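From: Deolinda Bastos
To: cell-practice list
Date: Aug 20, 2023
Subject: Re: [cell-practice] Start pose wording, section 7

Ashton Tamihana wrote:
> Section 7 says the gripper starts "clear of the work."
> Plirnard reads that as out of the bowl, Clukau as a
> fixed height over the table. Which do we audit against?
> Also, does a bag count as a container under the 2018 text?

Ashton,

Neither reading is in the text. The 2018 draft gave no height, and the March revision left the sentence alone. I went through the Bragança logs, 1360 runs, and 26 were flagged on start pose by one auditor and passed by another. 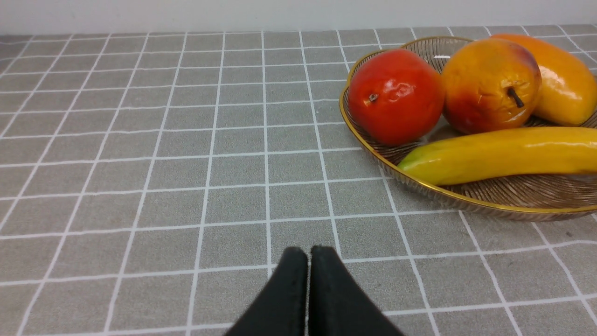 My proposal is to define "clear" by two conditions: fingers closed, and no part of the gripper over the container or its contents. A pose with the closed fingertips on the open table side of the bowl, short of the rim, would pass. Height then goes into the site sheet, where Clukau can keep its own value. Approach speed stays where it is.

On your second point, a bag is a container, but a soft one, and the rim rule can't be applied to it as written. I would add a line on straps and handles — they need a keep-out area of their own, drawn on the site sheet for each layout. 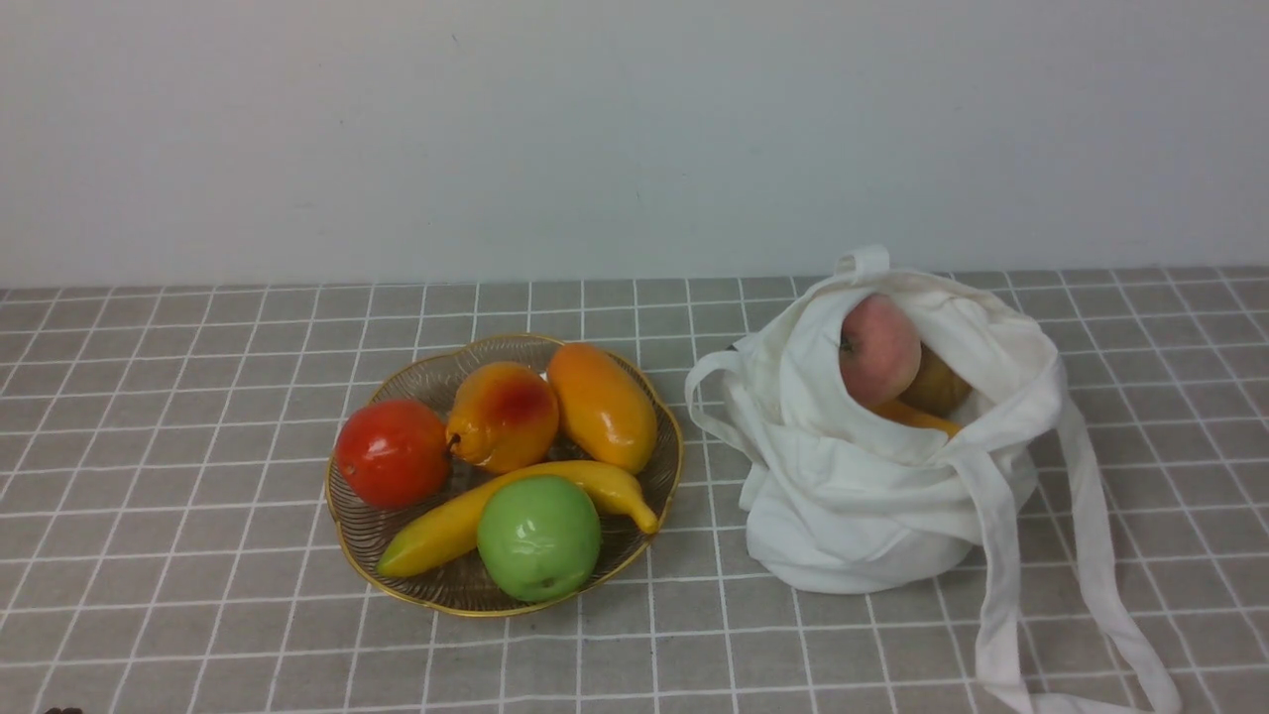 Dish and cloth bag on the grid table, long strap toward the front edge.

Tesumon has asked for the same line in its own procedure, so please send wording changes to the list and not to me directly. I will hold the section open until the next draft is numbered.

Deolinda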